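4.2 Housekeeping work after the introduction of the robot

The Gedon is a serviced guest house whose owners brought a two-armed robot, the Nestley, into the housekeeping team as a trial. Before the trial, one attendant cleaned a room from start to finish. Under the new arrangement the attendant makes the bed, deals with the surfaces in the bedroom and checks the minibar, while the robot is sent into the bathroom to collect used towels and pick up loose items. The attendant then finishes the bathroom by hand. Our field notes cover 19 shifts, and the log kept by the supplier, Flokodura, covers 350 room visits in the same period.

The first change staff mentioned was the order of work. Attendants used to start with the bathroom so that the floor could dry while they made the bed. With the robot in the bathroom first, wet cleaning moved to the end, and several attendants found themselves waiting in the corridor before they could put the room back on the list as ready. Tincuța Pop, who has supervised the floor for longer than anyone else on the team, dealt with this by pairing rooms. The attendant leaves the robot in one room and starts on the bed in the next. The pairing was not part of the supplier's plan and does not appear in its manual.

The second change concerned bending and lifting. Attendants had long named towels on the floor and low bins as the part of the job that hurt most by the end of a shift. In interviews they said they bent less on days when the robot was running. They also said that they now knelt more, as the robot did not reach the corners behind the basin and these were left for last. We have no measurements of either, and report both as the staff described them.

The rooms themselves set limits on what could be handed over. The bathrooms at the Gedon were fitted out long before the trial and no two floors are alike. In the narrower ones, the vanity and the shower leave a single path to the door (Figure 3). Jucélia Seixas, an attendant, pointed out that she turns sideways in such rooms without thinking about it. The robot has to back out along the line it came in on, and nobody else can be in the bathroom while it does so. Glass was a further worry. Staff were told they would not be blamed for damage caused by the robot, but most of them still stayed within earshot when it worked near a shower.

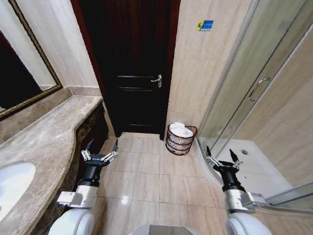 Figure 3. The robot's two grippers in a narrow bathroom, with the vanity on the left, the shower enclosure on the right and a wire basket of rolled towels by the closed door.

Responsibility for the finished room stayed with the attendant, whose initials go on the room sheet. Two of those we spoke to objected to signing for work they had not done, and asked for a separate line for the robot. Management agreed to this in October. The revised sheet was still in use when our visits ended, although on busy days the extra line was often left blank.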